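2023-07-30
Posted by Dusov

The shop vac got its cleaning this week. I had been putting it off since spring. The suction had dropped to the point where it would push sawdust along the floor and leave it there, and the motor had picked up a higher note than it used to have. Both of those are signs of a clogged filter, and I knew that, and I kept using it anyway.

I bought this kind of vacuum because I wanted one machine for everything. Before it I had an upright for the rugs and a broom for the rest, and neither was any good after I sanded a door or cut a shelf. A wet-dry vac picks up plaster crumbs, screws, spilled water and dog food without complaint. It is loud and it takes up half the closet. I would still buy it again.

Mine came secondhand from a man on Brurnlow Street who was moving and wanted it gone. He asked 80 dollars and I paid it. It had one filter bag in it and no manual. The hose was coiled up so tight that it took most of a summer to relax.

If you have never opened one of these up, there isn't much to it. The motor sits in the head, the head sits on the canister, and everything you pick up ends in the canister or in the bag. Unplug it first. I say this as a person who once leaned on the switch with my elbow while my hand was in the wrong place. Nothing happened except that I got a fright and a faceful of dust.

I clean it in the same order every time now. Hose off first, then the head, then the bag, then the canister. I used to start with the bag and I would get dust on everything I had yet to touch, including the floor I had just vacuumed.
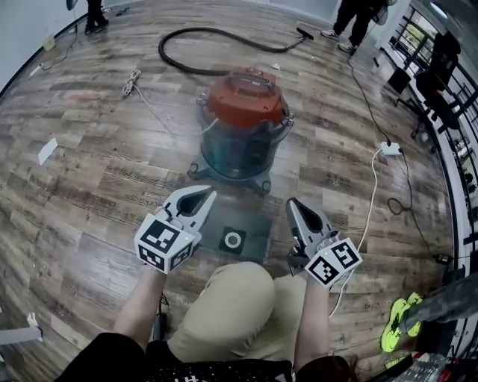 The bag is the part people ask me about, mostly whether you can empty it and use it again. With a paper one, no. I tried it with scissors and packing tape, and the tape let go in the middle of a job. With a cloth one, yes, if you take it outside and are patient. Hold it by the collar with the opening down and tap the sides. Don't beat it against a wall. You'll stretch the seam, and fine dust will go straight through it after that. If it still feels heavy when you have tapped it out, the dust is in the weave, and you either wash it or replace it.

Washing takes longer than you think. I rinse mine in cold water with no soap and hang it in the shade, and I leave it for 3 full days. I put one back in damp once and the whole house smelled like a wet basement every time I turned the thing on. A second bag solves this. Jindia Hardware sells them in packs, and I keep a spare on the shelf over the washer so I can swap it and not think about it.

One more thing on bags. Take the bag out before you pick up anything wet. I forget this every winter when the snow comes in on boots. A soaked paper bag tears the moment you lift it, and then you have a canister full of gray paste.

The canister I wash with dish soap and a rag. You can scrub harder than you would expect to. What stays behind is the line where water has sat, and I have stopped trying to get rid of it. Dry it with an old towel and leave it open overnight before you put the head back on.

The hose is the worst job. A long ribbed hose holds dirt in every ridge, and if something long goes in sideways, like a cable tie or a strip of wood, it catches and collects everything behind it. I check mine by dropping a marble in one end and walking it through. If the marble doesn't come out, I know which section to work on. A broom handle will clear most of it — go gently, the wall of the hose is thin — and a garden hose will do the rest if you have a yard and a warm day.

When you put it away, don't hang it from a nail. It will kink at that spot and the kink will be there forever. I lay mine in a big loop on the closet floor and put the vacuum in the middle of it.

Wheels come last. Hair winds around the axles, and string, and in my case a good length of green garden twine. Turn the base over on a newspaper and cut it out with a seam ripper. I had 13 pounds of pull on a luggage scale to drag it across the kitchen before I did this, which I only measured because the scale was sitting there. I didn't measure again afterward. It rolls fine.

For the floor itself, I use the wide nozzle and go with the planks, then once across at the doorways where grit collects. Pick up the paper scraps and anything small by hand before you start. Put your loose cords up on a chair too. I've had the nozzle grab a phone charger, and getting it back out bent the plug.

I looked at a new machine while I was doing all this. Rizzi's had one on sale for 105 dollars, a little smaller, with a place to wrap the cord. Then I put the clean bag in mine and switched it on, and the old low note was back. I'll look at it again in September, when I have the back steps to sand and will know whether this one can keep up.

Contact | Copyright Dusov | Back to top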